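Rellik Drawer and Door Set: simulated demonstrations for arm training
Product page, last edited 10 Jul 2019

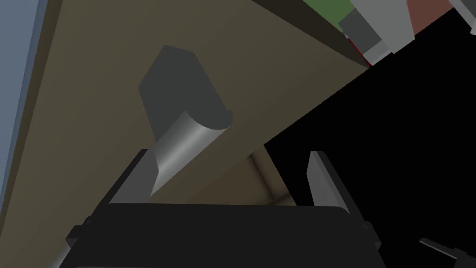 The Rellik set is a package of demonstrations made in simulation, sold by Plulla to people who train arms to work on household furniture. We stock it because customers kept asking for it. We also think simulated examples get oversold, so this page is longer on the limits than the maker's own.

What you get

2000 demonstrations of a two-finger gripper working at handles on panels, doors and drawer fronts. Every one was driven by a person in the simulator with a hand controller. None were made by a script, which was our first question. You get the wrist view, joint positions, gripper opening and a plain text label for each run. There are 16 furniture models in the set, and you can load them yourself if you want to record more.

What we think of it

Plulla says the set "transfers to real kitchens." Ask whose kitchens. Chaminda Munasinghe trained a policy on the full set in our shop and ran it on a real cabinet door 70 times. It opened the door in 9 of those. With a small batch of our own real demonstrations mixed in, it did a good deal better, but then you have to ask which part of the data did the work. We don't know yet, and we would be wary of anyone who says they do after one cabinet.

The contact model is the weak spot. Simulated handles don't flex, screws never work loose, and the friction is whatever somebody typed into a settings file. A close grasp can look perfectly good in the wrist view and still teach the arm to pinch too lightly for a real pull. If your handles are round bars, plan on collecting your own grasps for the last bit of the approach.

Camera angles are better than we expected. The wrist view gets very close to the furniture and at odd tilts, with large parts of the view filled by one flat panel. Some buyers complain about this and filter those runs out. Leandro Requena, who looks after our returns desk, has had two sets sent back over it. We would leave them in. A real wrist camera gives you plenty of the same.

Failed runs

The maker removes failed attempts before shipping. We asked for them and were told they would be offered as an add-on in September. Until we have a copy in hand, please don't order on the strength of that.

Before you order

Check that your gripper is close to the one in the set. A suction cup or a three-finger hand will get very little from it. You will need the Lisard simulator to replay the runs, and the license for that is separate. The files open without it, but you can't change the lighting or the camera.

A sample pack is free. Write to Visitación Lozano at the sales desk and say what arm you have. Please try the sample on your own hardware first, as opened sets can be returned for store credit only.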